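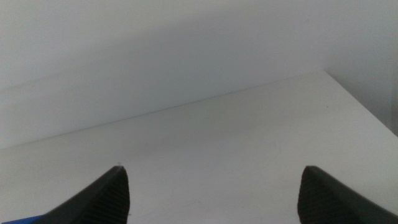
Vullora and the Borrowed Moon is a children's picture book, first published in hardback in June and reissued in paperback in April 2020. It is the opening title in the Vullora series, which follows a young marsh owl and her neighbours in the fictional valley of Hirnberg. The book is intended for children aged three to six and is most often read aloud.

Plot

Vullora lives in a hollow willow at the edge of a pond. She is afraid of the dark, a fact she hides from the other owls by pretending to be asleep when they go out hunting. One evening she sees the moon reflected in the water and decides to take it home as a night light. She asks Pinto, a spotted pony who grazes nearby, to lend her his bucket.

Vullora fills the bucket from the pond and is pleased to find the moon inside it. On the way back she meets a hedgehog who wants to read, a family of mice who have lost a button and a toad who is expecting visitors. Each asks to borrow the moon for a short while. Vullora agrees, but every time the bucket is passed on a little water is spilt, and by the time she gets it back there is only a puddle at the bottom.

She goes to tell Pinto that she has broken the moon. He tells her to look up. The last few pages show the animals sitting together on the bank, where Vullora falls asleep in the dark without noticing. The text ends with the pony carrying the empty bucket home.

Text and illustrations

The story is told in rhyming couplets, with a repeated line ("Only a lend, said the owl to her friend") that comes back at each meeting. The repeated line is printed in larger type so that children can join in. The toad's speech is the only part of the book that does not rhyme.

The pictures were made in watercolour and coloured pencil. The early pages use mainly greens and browns, and the colours turn to blue as night falls. A small moth appears on every double page except the one showing the mice. It is never mentioned in the text, and takes a larger part in the second book.

Setting

Hirnberg is drawn as a shallow valley with a pond, a lane and a row of willows. A map of it is printed inside the covers. The map also shows the hill of Kurnidov, which plays no part in this story and is first visited in the third book. In the hardback the hill stood to the left of the pond. It was moved to the right for the paperback to agree with the later titles, and the lane was redrawn to reach it.

Editions

The hardback had a dust jacket with a cut-out circle showing the moon on the cover beneath. The paperback has no cut-out, and the moon is printed in silver ink instead. A board book for younger children leaves out the toad and shortens the ending.

A boxed set of the first 5 books was later issued with a fold-out copy of the map. A limited run of 209 copies was numbered by hand and came with a print of the bucket scene. The audio version lasts 20 minutes and includes a second reading without the repeated line, leaving a pause for listeners to say it themselves.

Reception

Reviews were mostly favourable. Several praised the pace of the story and the expressions of the mice. Others felt that the hedgehog episode was too close to the one that follows it, or that the pony's advice came too suddenly. The book has been used in nursery classes as a starting point for talking about reflections, sharing and fear of the dark.

See also

Vullora and the Button Thief
Pinto's Long Walk
Picture books in verse
Owls in children's fiction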